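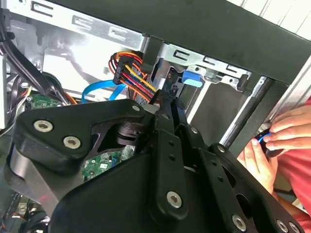 Desktop shuts itself off after 8 minutes, but only at my sister's house

I have an old tower that runs perfectly at my place. I lent it to my sister in February, and at her house it turns off after eight minutes, with no blue screen and no warning. One second you're typing, the next you're looking at your own reflection. I drove it home (42 miles, on the passenger seat, with the belt on) and it ran all night like nothing had happened. Took it back to her and it was dead in eight minutes.

It's a Satard case with whatever power supply came in it. She has it plugged into a Fikdale power strip behind the couch. Same monitor and same power cord in both houses. I've reseated the memory and blown out the dust. She has now started calling it "your computer" again, so I'd like to fix this before it becomes a family matter. What should I try?
posted by gravelpit_annex

What else is on that strip? If there's a space heater or a window unit sharing the circuit, the voltage can sag enough when it kicks in that a tired power supply gives up. A supply can be just healthy enough to work in a house with good wiring and fall over in one without.

Cheap things first:
Unplug the strip and run the tower straight from a wall outlet, preferably in a different room. The kitchen usually has its own circuit.
If it stays up, leave it there for an evening and then go back to the couch outlet, still without the strip.
If it dies in the kitchen too, feel the air coming out of the back right after it quits. Very warm air means you're looking at heat, and the question becomes where she put it. Carpet and closed desk cabinets are both popular.

Also look at the event log after the next shutdown. A sudden power loss just shows up as an unexpected restart, while a thermal shutdown sometimes leaves a note. Sometimes. Mine has never once left me a note.

I had something like this in a rental in Gourlay and it was a loose outlet, warm to the touch. If hers is warm or buzzing, stop using it and get an electrician. The computer can wait.
posted by ohm_on_the_range

it's a virus
posted by DaleTech800

A virus that only lives at her house would be impressive. I agree with the outlet theory, but I'd check one more thing. My mother's did this for a month and the cause was a timer plug she'd put on the lamp and then moved. Look behind the couch for anything with a dial on it.

If you end up replacing the power supply anyway, don't open the old one up to see what's wrong with it. I have a Plullus tester that cost less than lunch and it'll tell you if the 12 volt line is low, though only at idle, so a pass doesn't prove much.
posted by second_best_modem

Update: there is a space heater. She says it "isn't really on the same plug." It is on the same strip. Tower is in the kitchen now, 2 hours and counting, and she would like to know when it's leaving the kitchen.
posted by gravelpit_annex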